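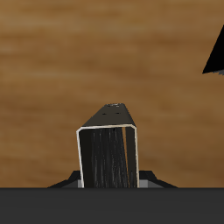
Figure 1. Wooden tabletop, with the grain running from side to side.

3. Shared desks and the keeping of small belongings

3.1 Setting and method

The move from assigned to shared desks is usually justified by the cost of floor space. Less has been written about what becomes of the small objects that office workers keep within reach, such as mugs, pen trays, plants and paper files. This section reports on two offices of the insurance administrator Grurkura, at Julcombe and Mofokeng, both of which gave up assigned desks during the period of study. Desks at each office are now reserved through a booking system known as Stunden, which releases a desk if it has not been claimed by 10 a.m.

A questionnaire was sent to all 749 members of staff in April, five months after the change. Replies were received from 407, of which 368 were complete enough to be used. Part-time staff were slightly under-represented at Julcombe, and the results for that office should be read with this in mind. The questionnaire asked which items respondents had kept on their former desk, which of these they still brought to work, and where they were now stored overnight. Space was left for written comments, and many respondents made full use of it.

Both offices operate a clear desk rule. Its wording differs between them. At Mofokeng, staff are asked to leave "nothing that belongs to a person", whereas the Julcombe guidance lists permitted items and includes stationery holders among them. The difference was not intended by management and arose when the two documents were revised separately.
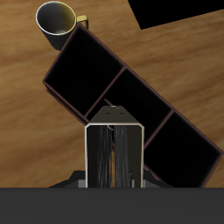 3.2 What was kept and what was given up

Drinking vessels were the items most often retained. Respondents described carrying a mug to and from a locker each day, and several objected to the lack of any place to dry one. Framed pictures and plants were the items most often taken home for good. Plants presented a particular difficulty, as the lockers have no light and the window ledges at both offices were treated as common ground.
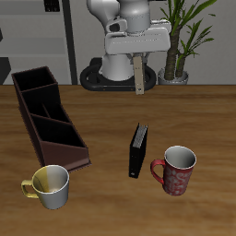 Paper records fell between these two groups. Staff in the claims teams continued to use ring binders for cases that had not yet been scanned, and the lockers had been chosen without regard to their height. Some teams answered this by setting aside one desk as an informal store. Such desks remained bookable in Stunden, and comments from both offices refer to disputes with colleagues who had reserved them in good faith.

Desk organisers were treated differently again. At Julcombe, where they were permitted, they came to be regarded as part of the furniture, and respondents reported using whatever pens and clips they found in them. At Mofokeng they were withdrawn in the first month.

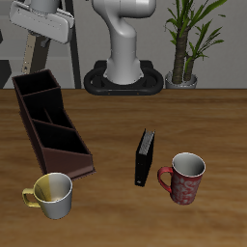
Satisfaction with storage was lower at Mofokeng in every department except finance, whose staff had kept their own cupboards. It would be unwise to attribute the whole of this gap to the wording of the clear desk rule. The lockers there are on a different floor from most of the desks, and the written comments mention the stairs nearly as often as the rule itself. The effect of locker position is considered separately in Section 4.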